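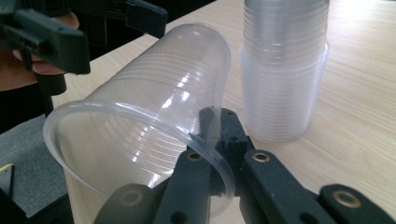

Teaching Machines to Handle Cups

10/05/2019 | By Stiratwood Business Desk
Print this article | E-mail to a friend
Filed under: Local Industry, Automation

Cluta makes software for food counters, and its next product is supposed to learn how to handle disposable cups. For that it needs examples. The project, called Pascu, collects them with people holding a gripper in each hand and doing the job at a table.

"We have 1,973 recordings so far," the project lead said. "We threw out 445 of those. Somebody stopped halfway, or a sensor dropped out. The usual."

Clear plastic cups were her choice. "They bend, they stick together, and a camera has a hard time telling where the edge is. Cardboard would have been quicker, but our customers use plastic."

A shift is 60 recordings, with a break when hands get tired. New operators spend their first day practicing and none of it is kept. She asks them to work at an even pace and to leave small mistakes in – a cup that slips and gets picked up again is worth having.
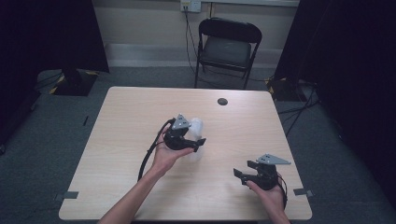 One of the operators said the slips were the hard part to get used to, and that for the first week it felt wrong to carry on after one. By now, the operator added, it was harder to go back to picking up cups by hand at home.

The lead laughed at that. "I hear it from all of them. You start thinking about where your fingers go."

She would like more variety in how people work. Cluta has 13 operators, and most learned from the same two colleagues. "So they all approach the stack the same way. The model will copy that, good or bad."

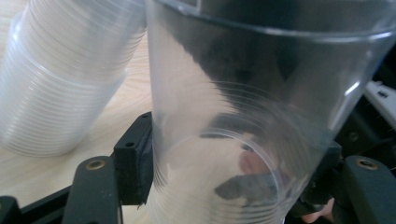 A second group will start in November at the Cevadora office, with different trainers and different tables. The lead expects to compare the two sets before anything is trained on both. "If they don't match up, I want to know early," she said. "Then we sort out the instructions and record some more."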